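An afternoon at the Zuvden open day

Oct 9, 2024

I drove over to Ulirby last week for the open day at Zuvden, a small automation shop that has been working on robots for taking apart and putting together desktop computers.
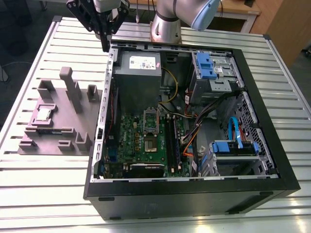
I fix computers on the side, mostly old office towers, so this was the station I wanted to see first. There were 6 stations in the hall and I ended up spending most of my visit at this one.

The job sounds simple. The processor and a memory module wait in holders on a gray plate next to the computer, and the arm has to pick them up and put them where they belong on the motherboard. The tower is laid on its side with the panel off, so everything is done from above. I do it the same way at home, on a kitchen table with a towel under the case.

The man running the demo said the processor is the part that took them longest. A memory module needs a firm push and will forgive you if you come in a little crooked, as long as you stop and straighten it. A processor has to be set down flat with no force at all, and if the corner marks don't line up you have to start over. He told us they spent most of last November on that one step.

We watched 3 tries with the memory. The first two went in. On the third the module caught on the edge of the slot and the arm backed off and waited, and he reset it by hand and went on talking. I liked that they didn't hide it. The processor went in on the first try, very slowly. I didn't time it, but I could have done the whole board in the time it took. He said speed comes later and they are more worried about bent pins right now.

Somebody asked about cables, and that was the most useful answer of the day for me. Loose cables are still a big problem. They move when you touch them, they hang over the slots, and no two used computers have them in the same place. For now a person tucks them out of the way before the arm starts. Anyone who has worked inside an old tower will understand.

The software side is called Skirix and I can't say much about it. There was a talk, but it was at the same time as the second demo, so I skipped it.

A few practical notes if you want to go next time. Parking is behind the building on Tillman Road and it fills up early. The tour takes around 4 hours if you stop at everything — I left before the packing station. Coffee was free, lunch wasn't. Wear comfortable shoes, the floor is hard and there is almost nowhere to sit.

They are planning another one in the spring and I have already put my name on the list.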